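Session 4 notes: hand-held grippers, markers and cables
Shared workshop build, Saturday group

OK, so last time we got as far as bolting the fingers onto the handles, and a few of you asked me why we're bothering with grippers you hold yourself when there's supposed to be a robot at the end of all this. Short version: you do the task with your own arms, we record where the grippers went, and the arm gets to learn from that later. It's a lot cheaper than breaking an arm (ask me how I know!).

Marker cubes first. Print the patterns at 100 percent, matte paper, and please measure one with calipers before you glue anything. I once let the printer "fit to page" and lost a whole evening to positions that were off by a constant 12 mm. Each cube sits near the base of its gripper, and left and right get different IDs. Write the IDs on your sheet. Xóchitl Bermúdez has the master list if yours got coffee on it.

Cables next. Run yours over the back and shoulder, with enough slack that you can reach all the way forward without feeling a tug. Sit down, stretch both arms out, twist left, twist right. If anything pulls, redo it now.

Then the practice task, which we're calling Punano. One tray, one object, small table. Start with both grippers out in front of you and pause for a second before you move, so the log has a clean beginning. Keep the cubes turned so the camera can find them. My own first log had 1,807 frames and the left cube was found in only 368 of them, all my fault, I kept rolling my wrist.

For next time: bring one clean log, your ID sheet and your calipers. Sena Asamoah will go over finger pads, and she has strong opinions about foam, so come with questions.
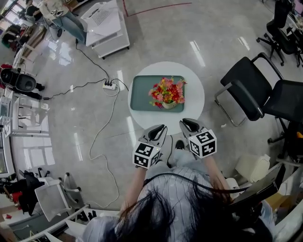
Fig. 1. Two grippers with marker cubes, held out toward the tray and vase.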